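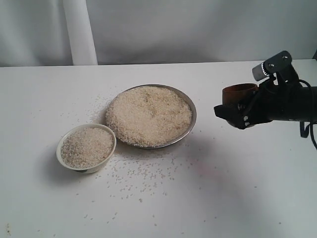
Session 3: Staple grains and household food supply

Notes to go with the lecture. Read them before the seminar on Fri 13 October.

A staple is a food that supplies a large share of the energy in a population's diet. Rice, wheat and maize are the main ones worldwide. Cassava, yams, potatoes, millet and sorghum matter a great deal in particular regions.

Why grains became staples

Dry grain keeps. A root crop such as cassava has to be used or processed within days of lifting, but grain that has been properly dried can be stored for months. It can also be moved, taxed and traded, and this is why early states grew up so often in grain-farming areas.

Milling and nutrition

Brown rice has had only the husk removed. White rice has lost the bran and most of the germ as well. It cooks faster and stores better, as the oils in the bran go rancid, but a good part of the B vitamins goes with them. Beriberi, caused by a lack of thiamine, was common where people ate polished rice and little else. Parboiling before milling drives some of the vitamins into the grain — an old practice in parts of South Asia and West Africa.

Rationing and after

Governments have often controlled staples in wartime. We will look at the position in 1945, when shipping was short and harvests in several rice-growing areas had failed. Note the difference between a shortage of food and a loss of the means to buy it. Sen's word for the second is entitlement.

Case study: Dandama

The reading pack has the 2006 household survey from Dandama, which covered 970 households. Look at the tables for February, the month before the first harvest, and compare purchased grain with home-grown.

For the seminar

Bring short notes on how households in the survey cope when stored grain runs out. Essay titles are on the Surkance page.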